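Tranero print: technical notes for the October screening

The print of Tranero arrives from the Heltanthorpe archive in 20 reels and will be shown in the Laur auditorium at 7:30 p.m. It is a 35 mm positive struck from the restored negative, with mono optical sound and burned-in English subtitles. Running time is longer than the version issued on disc, which was taken from a shortened export copy.

The two versions differ as follows. The restored cut has 1,804 shots. The export copy has 1,599. Most of the missing material comes from the middle hour, where the family's stay at the border hotel was reduced to a single dinner. The export copy also dropped the ferry crossing and moved the father's letter ahead of the funeral, so that the voice-over refers to events the viewer has not seen. The original order is back in place.

Subtitles were redone from the dialogue list. The old set left the dialect passages blank - a serious gap, as the two brothers speak little else once they leave the city. The new set puts those lines in italics.
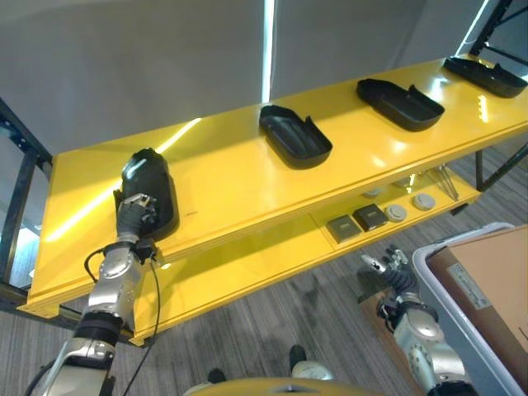
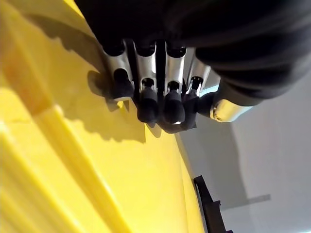 Black trays on the yellow shelf in the first picture.

Projection

Aspect ratio is 1.66:1. The booth will run changeovers with no platter, and there is one intermission, after reel 10. Late seating is at the rear of the balcony only. The sound level will be set from the opening reel and left there; the radio broadcast in reel 14 is quiet on the original track and was not raised in the restoration.

Tickets

The auditorium has 547 seats, all unreserved. Doors open at 6:45 p.m. Members may collect tickets at the desk from noon. The companion short, Nernora, will be shown first from a digital file, as no projection print survives. It has no dialogue. The program sheet gives full credits for both films and a list of the scenes restored to Tranero, by reel.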